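Canopy tents: three claims I'd check

"Waterproof." My Flirkholm top beaded nicely in February, then dripped at every seam. Buy seam sealer before you need it.

"Sets up in minutes." Maybe with four people. Alone, open the frame halfway, then hang the top.

"Stakes included." Thin ones. Use filled weight bags, one per leg, even on grass.
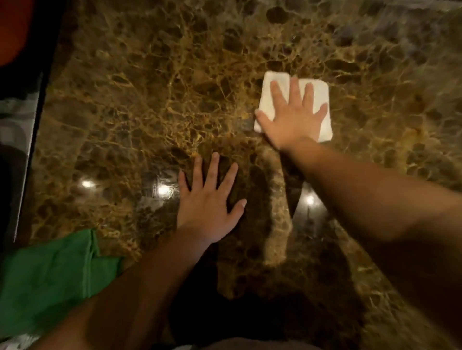
Storing it

Dry the top fully first. The Plerska bag is too tight, so I use an old duffel.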